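Filed under: Notebook / Sim data / Kitchen scenes

July, started 9:40 in the morning, finished after lunch

Big day for Cirneck! The overnight batch went through without the queue falling over once, and we now have 2,412 kept episodes in the kitchen set. Target is 3,000 before we freeze it and hand it to Dinu for training. A month ago I was happy when we got through an afternoon, so I am going to enjoy this for the length of one coffee and then get back to the list.

What changed since the last entry: Kha Hầu rewrote the reset so that every episode starts from a fresh seed for the objects and a separate seed for the arm pose. Before, both came off the same number, and we kept getting the same arm pose with the same layout without noticing. The spread of starting poses is so much better now. I plotted wrist heights at step zero for the old batch and the new one and the old one looks like a comb. Plot is on the shared drive in the Cirneck folder, go look at it, it's lovely.

Spent the morning going through renders from the kitchen. Brick backsplash, dark cabinets, the gray container with the fish in it, and the arm right up against the rim.

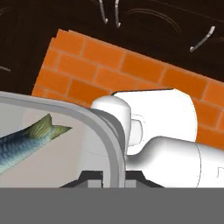
I want more close views in the set. The wide ones are easy to like because a person can see at a glance what's going on, but the policy has to live with whatever the cameras give it, and a lot of the time that's a big piece of white arm and a bit of the thing it cares about. Janka Šimek made this point back when we were arguing over camera placement and I didn't really get it until I sat and stepped through episodes one at a time. With partial views in training, Dinu should learn to lean on the joint readings when the picture is no help. That's the hope, anyway. Janka has an ablation sketched out: same episodes, close views dropped, everything else equal. I'd run it tomorrow if we had the machine time.

Contacts: I went back to the contact log for anything where an arm link touches a container. The filter currently throws out an episode if the contact force goes over the limit for more than 4 steps in a row. I think that's too strict for rims. A person leans on the edge of a thing all the time while reaching into it, and I'd like the model to see that this is allowed. Kha disagrees (worried that we teach it to shove containers along the counter) and we settled on keeping those episodes but tagging them, so we can turn them on and off at training time. Tag name is rim_touch. Please nobody invent a second spelling.

Materials: still love the orange brick. It's loud, and the courses make it really easy to see by eye when a camera has been tilted by the jitter. I'm leaving the tilt range as it is. Randomized wall and floor textures come in with the next scene pack from Mander, and then we'll find out how much the model has been using the brick as a landmark. My bet is quite a lot. Kha's bet is hardly at all. Loser brings pastries.

After lunch I moved on to the island side, with the marble counter and the fridge. This side is much more fun for clutter: salt and pepper shakers, a little succulent, yellow fruit in a dish, a jar, a big white vase with branches.

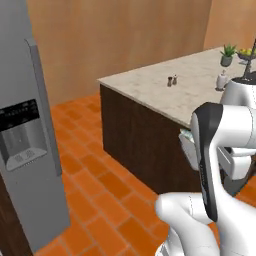 Notes for whoever picks up the island tasks next:

The dark cabinet front eats the dark parts of the gripper. Segmentation is fine, it comes straight out of the renderer, but when I scrub through the color frames I lose the gripper outline. Try one extra fill light, low, and compare on a small batch before touching the main config.

Thin branches are slow. Collision on them should be a simple hull, no need for every twig. Check with Janka first, she may have done it already in the Rumerness branch.

Language labels for this side are too samey. I read a page of them and nearly every one began with "pick up the." We need "grab," "get me," "could you move," and some that name a thing by where it is instead of what it is ("the one next to the plant"). I wrote 65 new templates on the train and they're in the labels folder, please add silly ones. Real people will say silly things to it.

Shakers: the pair is a great test for "left one" and "right one," and I'd like a whole task family built on it. Left and right from the robot's side or the speaker's side? Needs deciding before we generate anything. I lean toward speaker's side, with a few templates that say "your left" outright.

Next batch starts at 6 this evening with the rim_touch tag on and the new reset. Kha is watching the first hour, I take over after that. If the kept rate holds we could be over the line by the morning!

To do: disk quota on the render box, ask Mander for the texture pack date, rename the old seeds folder.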